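Wicker tray basket

Updated September
By Arnaldo Meireles

A wicker tray basket is a shallow, open container woven from plant stems or a similar flexible material. It is wider than it is deep, has no lid, and is used on tables, shelves and counters to hold small items such as bread rolls, napkins, keys or toy blocks. The rectangular form with rounded corners is the most common household type. Round and oval forms are also made, mostly for serving bread.

Wicker refers to the method of weaving and does not name a single material. Willow, rattan, reed and paper cord are all worked this way, and the finished surface alone is often not enough to tell them apart.
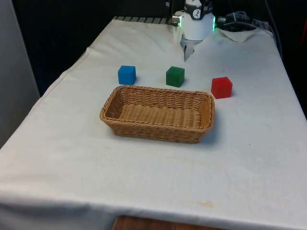
Arnaldo Meireles

Construction

The basket has three parts: the floor, the sides and the rim. The floor is woven first. Stiff rods, called stakes, are laid in one direction, and thinner strands, called weavers, are passed over and under them. A tight floor keeps small objects from catching between the strands. On a rectangular basket the corners are rounded because a strand bent to a sharp angle tends to crack.

The sides are formed by turning the stakes upward and continuing the weave. In a tray basket the sides are low and usually slope outward, which makes the contents easy to reach but reduces the amount that can be stacked inside. The rim, or border, locks the ends of the stakes in place. It is commonly braided and is thicker than the rest of the work. Most wear appears at the rim first, as it takes the load when the basket is lifted.

Regional types

The Kurnen pattern has a flat braided border and no handles. The Tapley pattern is deeper, with an opening left in each short side for the fingers. Workshops in Flelby made both, and a trade list from the town gives a yearly output of 1,800 baskets from 11 benches. The Skandus pattern is woven over a thin board floor and is heavier than the others.

Use with small objects
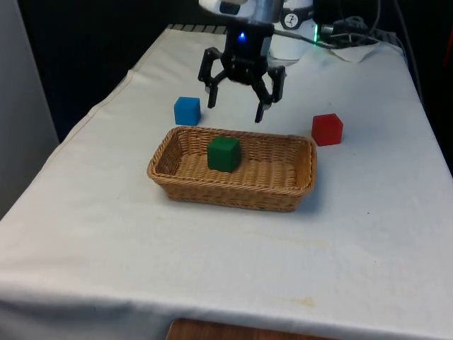 Sorting and tidying small solid objects is a frequent use of the tray basket in homes and classrooms. The usual material is a set of blocks, beads or counters, which are set out on the table and then gathered. Cubes placed around the basket, as with the blue and the red one on the white cloth, leave room on its floor and can be reached from more than one side. A cloth under the basket protects the table from scratches by strand ends — a common complaint with unlined wicker — and softens the sound of blocks being put down. It should be pulled flat beforehand, as a fold can tip a light basket.

Care

Dust is removed with a soft brush worked along the weave. Stubborn dirt may be wiped with a damp cloth, after which the basket is left to dry in open air, away from heaters. Natural strands become brittle in very dry rooms. Loose ends are trimmed flush with a side cutter. A broken stake in the floor can be replaced by sliding a new one in beside it, but a broken border generally has to be rewoven along the whole side.

See also: basket weaving; bread basket; rattan; willow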